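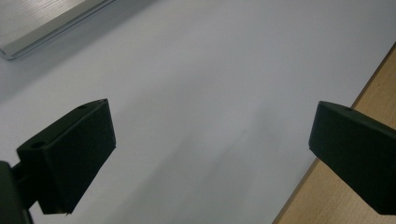
Sunday, afternoon session. The job was to find out why the hand-held gripper gives us a different opening from one run to the next, before anyone records another batch for the club project. I set up on the white surface again, on top of the wood, so the black fingers stand out against it. That part is fine. The light is less fine: it comes from above and leaves a soft shadow between the fingers, darkest low down, and the finger-finding script reads that shadow as part of a finger when the threshold is set where Léonie had it. The fingers themselves are so dark that the small round holes on their upper faces hardly register unless you look for them. I had hoped to use the holes as reference points. Not with this exposure.

Threshold first. I left everything else alone and worked down from Léonie's value in small steps. Too high and the shadow joins on to the finger. Too low and we start losing the faint highlights on the finger edges, so the outline goes ragged and the width jumps about. There is a usable band in between but it is narrow. Settled near the bottom of it and saved the config as tanguy_sunday in the Tanguy folder. The old one is still there, please don't delete it.

Then repeatability. Opened the tool fully, closed it, opened it again, 14 times, holding it over the same spot. With the new threshold the open width was steady except on 3 of the runs, where it came out short. Watched the trigger on those and I think I was letting go slowly. When I let it spring back there was no trouble. When I eased it, it stopped a little early. Did a few more on purpose, easing every time, and got the short reading more often than not. So that is at least partly mechanical and the script was telling the truth.

Took the trigger side apart after tea. The slide had dust in it and one of the screws was barely more than finger tight. Cleaned it, put a very small amount of the dry lubricant on, did the screw up. Have not touched the finger screws. They felt all right and the alignment took Léonie most of an evening last time.

Ran the open and close test again after that. No short readings, easing or otherwise. I would like someone else to repeat it, as I know what I am looking for by now and may be doing it too carefully.

Recording side: the Zurkenico laptop filled up halfway through. Moved the older clips to the club drive and checked they open. The folder now holds 528 clips, including the bad ones from the first week, which still want sorting out. The naming is a mess. Some go by task, some by whoever was holding the tool, and there is a run called "new new" that I can't place at all. If it's yours, say so before I bin it.

For the Priltunen round we have to show the same pick done by hand with the tool and then by the arm, with the widths from the first driving the second. The arm only gets as good a number as we give it, so I don't want to start on the pick until two people have had clean results from the open and close test. Léonie thinks we could start now and correct for it afterwards. She may be right, but the correction would have to know how the trigger was released and we don't log that — at the moment we log the width and the time and nothing else.

Asked about lamps. Zutham is the room with the adjustable ones and it is free most evenings. A lamp from each side ought to take the worst of the shadow out. If it does, the threshold can go back up and we might get the holes after all.

Left for next time:

Repeat the open and close test, somebody other than me.
Two lamps, low, one each side. Save the config under a new name.
Add a column for trigger release to the log, even if it's filled in by hand.
Sort the first-week clips.
Order screws, same size as the trigger ones. We are down to 4 spares.

Packed up at half past five. Tool is in the grey box, trigger end up. Battery on charge by the window.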